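Chapter 6
Timing and Synchronization in Packet Transport

Erdal Erdem

After working through this chapter you should be able to:
distinguish frequency, phase and time-of-day synchronization;
trace a timing path from a reference clock to a radio site;
explain why delay asymmetry produces a time error;
estimate how long a site may run in holdover before its service is affected.

Chapter 5 treated the transport network as a carrier of traffic and measured it by throughput, delay and loss. The same network also carries timing. A link that meets every traffic target can still be unfit for timing, and the fault may stay hidden until neighboring cells begin to interfere with each other.

Older circuit networks delivered frequency as a by-product of the line signal. Each node recovered the bit clock from an incoming link and used it to drive its own outgoing links. Ordinary Ethernet does not work this way. Each port may run from its own free-running oscillator, and buffers absorb the difference. When operators replaced leased circuits with Ethernet backhaul, they removed a source of timing along with the circuits, and it had to be put back by other means.
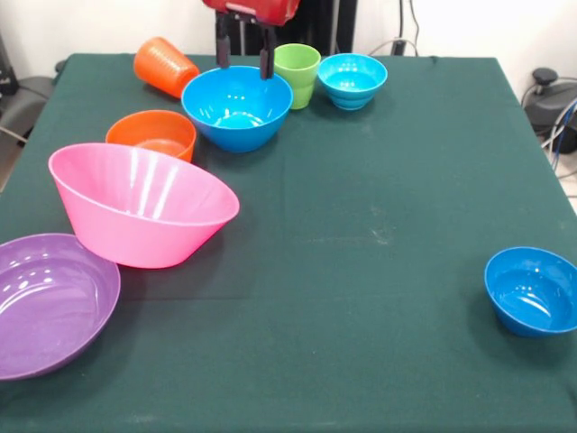 6.1 Three Kinds of Synchronization

Two clocks are synchronized in frequency if they run at the same rate. Nothing is implied about when their ticks fall. Two clocks are synchronized in phase if their ticks fall at the same instant, within a stated tolerance. They are synchronized in time if, in addition, they assign the same label to each tick.

The three form a ladder. Time implies phase, and phase held over a long interval implies frequency. The reverse does not hold.

Radio systems that separate uplink from downlink by frequency need frequency synchronization at the base station, mainly to hold the carrier within its assigned channel. Systems that separate them by time also need phase. If one base station starts its downlink slot while its neighbor is still listening for uplink, the neighbor's receiver hears the base station in place of the handsets.

6.2 The Timing Chain

A timing chain starts at a reference clock, usually a satellite receiver backed by a high-quality oscillator. It passes through intermediate nodes and ends at the clock in the radio site. Two methods of transfer are in common use, and many networks combine them.

Physical-layer transfer. Synchronous Ethernet restores the older practice: each node recovers the clock from the received line signal and passes it on. The result does not depend on traffic load. The method carries frequency only, and every node in the chain must support it.

Packet transfer. The Precision Time Protocol exchanges timestamped messages between a master and a slave clock. The slave uses the timestamps to estimate its offset from the master. The method carries time, and therefore phase and frequency, but the estimate suffers from variation in packet delay. 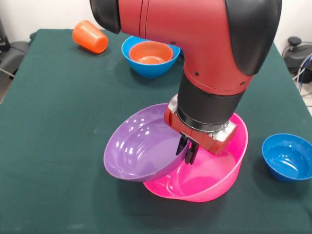

Figure 6.1 Gripper holding a purple bowl over a larger pink bowl.

The offset estimate assumes that the delay from master to slave equals the delay from slave to master. If the two differ, the slave's time is wrong by half the difference. Suppose the forward path is longer than the return path by 300 nanoseconds. The resulting error is 150 nanoseconds, and no amount of averaging will reduce it. The usual causes are unequal fiber lengths, different routes in each direction, and mismatched optical modules.

6.3 Working Case: The Leltgate Network

Problems in this chapter refer to Leltgate, a regional operator with a ring of aggregation nodes and a set of radio sites hanging from it. The reference clock is at the Kuzmenko exchange. Radio sites use Cliveo slave clocks. The three aggregation nodes on the eastern side of the ring act as boundary clocks – each ends the timing session from upstream and starts a new one downstream.

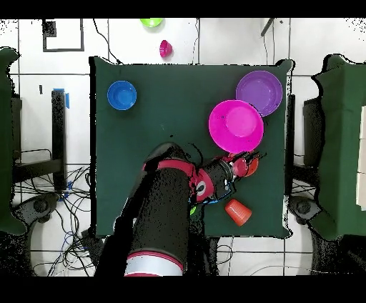
The western side is older. Its switches, from Ramaveck, forward timing messages as ordinary packets and make no correction for the time those packets spend in queues. A site on this side sees more delay variation at busy hours than at night, and its clock needs a longer filter to settle. A longer filter in turn demands a more stable local oscillator, so a saving made in the switch is partly paid back at the site.

When a site loses its timing input, its clock enters holdover and relies on its last known correction. Time error then grows with any remaining frequency offset, and grows faster as the oscillator ages or changes temperature. Section 6.4 derives the growth of this error for a constant offset and for a linear drift. Readers who have not met the parabolic drift model should review the oscillator section of Chapter 3 before going on.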